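Kincaid Facilities Help Desk
Ticket 3000-19: Cleaning cloths leaving lint after laundering
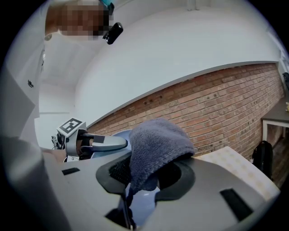
Dark blue-gray cloth, brick wall side of the room.

Status: Closed
Category: Housekeeping supplies
Priority: Normal
Opened: July 8, 2023
Assigned to: Kenji Nakamura, Building Services

Description of problem
The requester reports that the dark cloths issued to the brick room are shedding lint on surfaces after wiping. Lint is most noticeable on pale plastic items and on the white wall above the sink. The cloths were acceptable when first issued in April. The requester asks whether the cloths should be replaced or whether the laundry procedure is at fault.

Information requested from user
1. Are the cloths washed with other items?
2. Is fabric softener or a dryer sheet used?
3. What dryer setting is used?
4. Does the problem occur with new cloths from an unopened pack?

User response
Cloths are washed with the cotton bath towels from the Rirkwood building. The laundry room supplies a liquid softener, and it is added to every load. Dryer is set to high. One new cloth was tried on a pale blue bowl and left no lint that we could see. We have some 8 cloths in use and would prefer to keep them if possible.

Work log
Entry 1. Reviewed user response. Cloths with a looped surface pick up loose fiber from cotton towels in a mixed load and release it at the next use. Softener leaves a coating on the loops and reduces absorbency. Both practices are to be discontinued for this item.

Entry 2. Asked user to wash all affected cloths separately in warm water with a half measure of the Plitex detergent already stocked, no softener, followed by a second rinse. Cloths to be shaken out before drying. Dryer to be set to low and the lint screen cleared before the load.

Entry 3. User reports improvement after one wash. Light lint remains on two cloths. Advised repeating the same wash for those two only.

Entry 4. User reports that one cloth is now satisfactory. The other still sheds along a worn hem and has been withdrawn from use. Replacement requested from the Stidix supply cabinet on floor 3.

Entry 5. Replacement issued. Laundry room notified that dark cloths from this room are to be bagged separately from cotton towels. Label added to the bag.

Resolution
Laundry procedure corrected. One cloth replaced. No change to the product ordered.

Instructions for continued use
Wash new cloths once before first use. Keep them out of loads containing cotton towels. Do not use bleach, softener or dryer sheets. Fold cloths only when fully dry. Any cloth with a loose hem should be turned in at the supply cabinet for exchange.

If the problem returns, reply to this ticket within 30 days and it will be reopened. After that period, please submit a new request under Housekeeping supplies.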